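We use cookies to remember your display settings. OK / Manage

Is a snap card wallet with plastic sleeves worth bothering with?

Posted by tillbox_ray

My old bifold has finally split down the spine and I'm looking at one of those little card books – folding cover, clear sleeves inside, strap that snaps shut. The Gralberg listing says the snap is good for 4,000 openings and the sleeves "never stick." I don't believe either claim. Who tested that, and did they carry it in a back pocket in September? I have loyalty cards, a library card, insurance and two bank cards. Do these things hold up, or do the sleeves crack and dump everything on the sidewalk?

Yiran Lei

I've had three, so take this as a grudging yes. The cover is never the problem. The sleeves are. They're thin, and they go at the fold first, usually where the fattest card sits. Before you buy, open the wallet flat on a table and leaf through the whole insert. If the pages pull at the fold when the cover is all the way open, put it back on the shelf.

Ignore the snap number. What matters is how the strap is attached. Mine from Hartley had a lovely stiff snap and a strap held on by a few stitches, and the stitches lost. Tug the strap sideways. If the seller looks worried, you have your answer.

Don't put two cards in one sleeve either, whatever the packaging says. It stretches the plastic and then a single card slides right out.

Teal one, opened out, with the strap and sleeves showing:
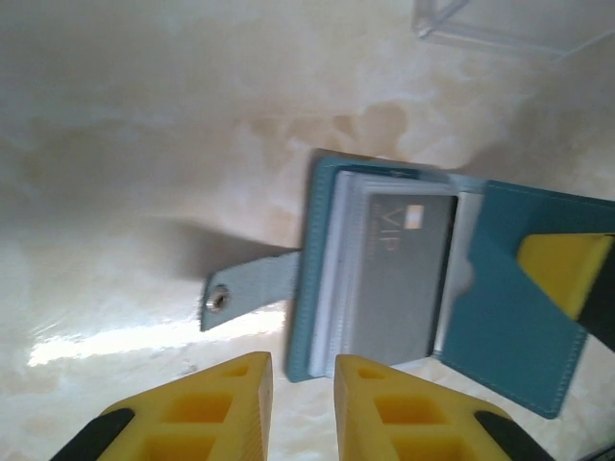
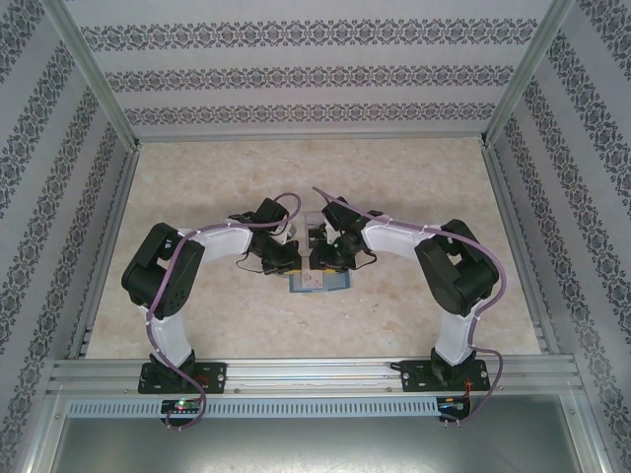 As for "never stick," mine stuck. Raised numbers on old cards are the worst for it, and a card you don't use for 60 days will need some persuading. I pull everything out now and then, wipe the sleeves with a dry cloth and put the cards back. The one I use most goes on top. It's a dull job and I'm not convinced the wiping does much, but the taking out does.

moth_and_rust

Just get the Trindolon, it has 80 slots.

pennywise_k

Why carry all that? Take a photo of the loyalty cards and keep the bank cards in a plain slip case. I paid next to nothing for a Womex one and it's fine. The leather smell wore off in a week, so I have doubts about the leather. The card book style is OK if you really need to flip through things at the register, but most people don't and the line behind you will let you know.

Last updated: Tuesday

3 comments

gus: 80 slots is a filing cabinet

tillbox_ray: Tried the sideways tug in the store. The strap moved more than I liked. Still looking.

Yiran Lei: Good. Try another one from the same rack before you give up on it, they vary a lot.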